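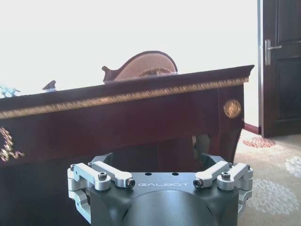
Section 7. Applying Transfer Lettering to Metal and Painted Housings. The Trustimum lettering kit puts dry transfer characters on flat or slightly curved surfaces. Choose the character color before cutting the sheet. Light gray on a dark matte surface, as with the word GALBOT, gives good contrast without the glare of pure white. Wide spacing between capitals helps a short name read clearly at a distance. Keep lettering clear of drilled holes and of any point where the surface begins to curve down.

Posted 25 October 2025 by Triltmont Technical Publications

Before you start

You will need the kit burnisher, a roll of low-tack tape, a lint-free cloth, rubbing alcohol, and one sheet of Latuheru clear sealer film. Work at room temperature.

CAUTION: Rubbing alcohol can soften some paints. Test a hidden spot first.

Procedure

1. Wipe the surface with alcohol and let it dry.
2. Lay a strip of tape as a baseline. Check it with a straightedge.
3. Mark the center of the word on the tape in pencil. Count a space between words as one character.
4. Peel the backing from the sheet and set the middle character on the center mark.
5. Rub with the round end of the burnisher, using light strokes from top to bottom. The character changes shade on the sheet as it releases.
6. Lift the sheet slowly from one corner. If part of the character stays behind, lower the sheet and rub again.
7. Work outward to the left, then to the right.
8. Cover with the backing paper and burnish the whole word firmly.
9. Apply the sealer film. Leave it for 60 minutes before handling.

NOTE: Sheets stored for more than 100 days after opening may not release cleanly. Keep them flat in the foil sleeve.

NOTE: Do not use the film on textured paint. Use the brush-on sealer, part 1267, and allow it to cure overnight.

Removing a character

Press low-tack tape over the character and pull straight up. Repeat until it is gone - do not scrape. Clean the area again before placing a new one.

Comments

Reader: Is part 1267 safe on bare aluminum? The Tumstead catalog only lists it for paint.

Reader: Step 7 should mention that wide letters like M and W throw off the centering. I lay the word out on scrap paper first.

Reader: The September version had the film drying longer. Which one is right?

Related

Choosing a Character Size
Storing Opened Sheets
Brush-On Sealer: Coverage and Cleanup
Replacing the Burnisher Tip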